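The Parquet in Our Living Room

Dec 4, 2019

Welcome to the floor page of our apartment gallery. We moved to Prerbridge in April, and the floor was the first thing we loved. It is old parquet, laid in the basket-weave way: small squares of narrow strips, and each square is turned against its neighbor. The previous tenant had covered it with a gray carpet, so for many years it did not get any light or any wax.

I am not a professional. I learned most of the work from a neighbor and from a small booklet of the Flosari shop, where I also bought the soap. We paid 102 for soap, wax and soft cloths together, and after this we had enough left for the hallway too. The room took us 3 weekends. We cleaned with very little water, let it dry overnight, and put the wax on thin. My advice is to move the furniture out completely, also the heavy shelf. We left ours inside the first time and had to do that corner again.

People ask me if we will sand it. For now we will not. A company called Henriques offered to do it for nearly 700, but I like the marks of use, and old strips become thinner every time.

The living room floor. The strips go from honey color to dark mahogany, and where the light falls on it the wood looks golden. There you can also find a few fine scratches and small gaps between the strips.

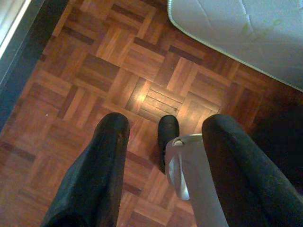

Kobe Bakker: We have the same pattern in our hallway and I would wait with the gaps until spring. Ours get wider every winter when the heating is on, and the filler we put in too early came out again in small pieces. Which wax did you take, the clear one or the one with color?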